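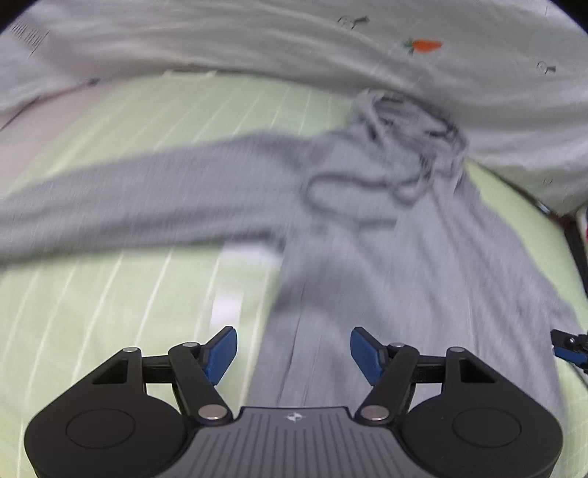 Folding station, gray hooded sweatshirt on the striped sheet. Hood and drawstrings toward the top.

Prurulow Users Forum > Incidents and Safety > Grippers

Topic: Finger failed to release on drawstring, hand-held unit

Sigrun Sandberg (Plumbridge site)
Posted 9:40

I am submitting this report on behalf of the Plumbridge site, in line with the request that members share any event in which a tool did not release on command.

During a garment folding session in January, an operator using a pair of hand-held grippers closed the left unit on the hood of a sweatshirt in order to flatten it. A loop of drawstring entered the linkage behind the finger pad. When the trigger was released, the fingers opened partway and stopped. The operator pulled back, the cord tightened, and the second gripper was drawn across the bed toward the operator's wrist. No injury occurred. The session was halted and the unit was out of service for 30 minutes while the cord was removed.

The garment was the same gray hooded sweatshirt shown at the top of this thread. The unit had completed 265 folds since its last inspection. The pivot screws were checked afterward and all were found to be tight.

We would like to know whether other sites have recorded a similar event, and what controls are in place.

dkessel_dabbas
Posted 10:15

Thank you for the report. The Dabbas site has recorded 3 events of this type, all with cords or laces. In each case the cord was caught in the linkage and the pads themselves were clear.

Our current rule is that drawstrings are tied off or removed before a garment is placed on the bed. We have had no repeat since the rule was adopted.

teline_ops
Posted 10:52

I must respectfully disagree with that rule as a general measure. At Teline the purpose of the sessions is to record how people handle clothing as it comes out of the dryer. A sweatshirt with its drawstrings removed is a different task. If every site strips the cords, the machines trained on these sessions will meet a loose cord for the first time in a customer's home.

The fault lies in the open linkage. A cover over the arms would address it.

dkessel_dabbas
Posted 11:08

A cover was tried here. It narrowed the opening and the operators could no longer see the tips clearly. They began to lean over the bed to compensate, and we considered that the greater hazard. I do not object to a better cover. I object to running with loose cords until one exists.

m_orrin
Posted 11:31

Two questions for the original poster.

Was the operator wearing the wrist strap? The strap turns a snag into a pull on the arm, and our site manual now advises against it for bed work.

Was the hood approached from the top or from the side?

Sigrun Sandberg (Plumbridge site)
Posted 13:05

The strap was worn. It was required by our procedure at the time — that requirement has been suspended pending review.

The hood was approached from the top, with the fingers fully open. The operator stated that the cord was visible and that it was thought to be clear of the tool.

teline_ops
Posted 13:20

The strap is a more serious matter than the cord, in my view. I would ask that the thread title be changed to mention it.

dkessel_dabbas
Posted 13:44

On that point we agree. I would still tie off the cords.

Forum Moderator
Posted 14:10

The title will remain as posted so that existing links continue to work. A separate topic on wrist straps has been opened, and members are asked to continue that discussion there.

Sigrun Sandberg (Plumbridge site)
Posted 15:25

For the record, the following interim measures now apply at Plumbridge:

Wrist straps are not to be worn during bed work.
If a finger does not open fully, the operator is to set the tool down on the bed and call the session lead. The operator is not to pull.
Scissors are kept within reach of the session lead.
The linkage is to be inspected after every 15 garments that have cords or laces.

Drawstrings will stay in the garments for the present. I recognize that Dabbas takes a different position, and I will post the inspection results here when the review is closed.

m_orrin
Posted 15:38

Please include the cord thickness in those results if it can be measured. Our own snag was with a thin shoelace, and I would like to compare the two.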